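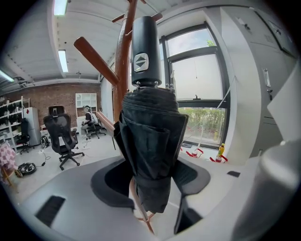
Kittipong Yimyam wrote to ask whether a site should pay for hand-held grippers before it has chosen a robot arm, or whether that was putting the cart before the horse. We get this one more than any other, so it goes first.

Planning and buying: frequently asked questions
Lodside Equipment Desk

Should we buy the hand-held grippers before the arm?

Usually, yes. The hand-held gripper is the cheaper part and it can be in use while the arm is still being quoted for. You will also learn which jobs you want the arm to do, and that often changes the arm people order. A site that planned on bench work may find that half its useful jobs are at shoulder height, such as lifting an umbrella from a coat rack, and a short-reach arm on a table won't manage those.

The exception is where you already know you must use a particular arm, for instance to match one on another site. In that case send us the model before ordering grippers so we can check the fingers are the same pattern.

What is in the standard Sudent kit?

One hand-held gripper, its camera, a charger, a carry case and a set of spare finger pads. The kit does not include a computer, a memory card, an arm or any of the objects you will be handling.

How many kits do we need?

One per person recording at the same time, plus a spare if you have more than two people. Sharing a kit between two people on alternate shifts is fine. Sharing between two people on the same shift is possible but you lose a lot of time to handing over and checking settings.

Do not order by the number of rooms. Kits are carried from room to room and a change of room takes a few minutes.

Can we hire instead?

Yes. Hire is by the fortnight, charged as 14 days whether or not you work weekends. The hire period starts on the day after delivery and ends on the day you hand the kit to the courier. If you buy within a month of the end of the hire, half of what you paid comes off the purchase price.

Hire stock is limited in June, when the Intarasuk training rooms are running at the same time. Book early for that month.

What running costs should we put in the budget?

Finger pads are the main one. The textured pads on the inner faces of the fingers wear down, and faster on rough materials than on cloth. A replacement pair is £14. We suggest putting in £200 a year per kit for pads and small parts. Sites working with brick, unfinished timber or abrasive packaging should allow more.

After that:

Storage for recordings. Most people underestimate this, see below.
Courier charges if a kit comes back for service. Outward carriage is ours, return carriage is yours.
Idudier licence, one per workstation, renewed yearly.
Staff time. This will be larger than everything else on the list and it is the line most often missing from budgets we are shown.

How much storage do we need?

It depends on the length of your recordings and how many you throw away. Record for one full day with a hired kit, look at how much space it took, and multiply up. Then double it, as you will want a second copy somewhere else. We don't quote a figure per hour as the recording settings make too much difference.

Is there a minimum order?

No for kits. For spares the minimum is £100 before VAT, unless they are on the same order as a kit. Small orders below that can be collected from our counter.

Do we need a special room?

No. An ordinary office or workshop will do, and a room people are already using is often better than a cleared one. Desks, chairs, shelving and people working in the background do not stop you recording. If people may be seen in your recordings, get their agreement in writing first and keep it with your project papers.

Please don't budget for a fit-out before you have tried your existing room. We have had two customers pay for white walls and new lighting and then move the work back to the old room.

What about lighting?

Normal ceiling tubes are enough in most rooms. A large window is useful but the light changes through the day, so record some of your work in the morning and some in the late afternoon. If you work after dark in winter, record some then too. A pair of plain floor lamps is worth having for dim corners. Buy them locally, we don't stock them.

Should we buy objects and furniture for the tasks?

Buy a few and borrow the rest. Everyday items are what most customers want: mugs, cloths, umbrellas, tins, coat racks, shelves. Charity shops are good for these. Get several versions of anything that matters to you. Folding umbrellas are a good case, as handles differ in shape and the fabric never hangs the same way twice. One umbrella will tell you very little.

Put a line in the budget for it, even if it is small. Otherwise staff end up bringing things from home and nothing gets claimed or replaced. One site spent £134 on its whole first set of objects, including a second-hand bookcase, and is still using most of them.

Does the hand-held gripper have the same reach and strength as the arm?

The fingers are the same. The reach and strength are those of the person holding it, and that can mislead you when you plan. People will lean over a chair, step round a bin and twist their wrist in ways a fixed arm can't. When you list the jobs for your arm, mark each one with the height and distance from where the arm would stand. If several jobs fall out of reach, price a mobile base now, while you can still put it in the same bid.

What opening width do we need?

Measure your widest object at the point where it will be held, then add a finger's width. Soft things such as bunched fabric can be squeezed, so measure them loosely pressed. If most of your objects fit and one or two don't, leave those out of the first round. Wide fingers cost more and are heavier to hold for a whole shift.

How long is delivery?

Kits in stock leave us in two working days. Arms are made to order and the date will be on your quote. Wide fingers are sent separately and usually arrive after the kit.

How long do quotes last?

Sixty days. If your approval process is slower than that, tell us when you ask and we will date the quote to suit. We can split a quote across two financial years, with kits in the first and the arm in the second. Many public bodies buy this way.

What does the warranty cover?

Faults in the gripper body, the camera and the charger for one year. Pads and cases are not covered. Damage from dropping is not covered, though we will repair it at cost. Hired kits are covered for everything except loss.

Can we return a kit we bought?

Within 30 days, unmarked and with the pads unused. If you are unsure, hire first.

Do you buy back old kits?

Sometimes. We take Sudent kits that still have their original charger, and the credit goes towards new equipment. There is no cash payment. Send the serial number and a note of any repairs.

Who should be named on the order?

The person who will unpack it, with a telephone number that is answered between 9 am and 4 pm. Finance contacts can go on the invoice address. Please put your purchase order number on everything you send us, including emails about spares.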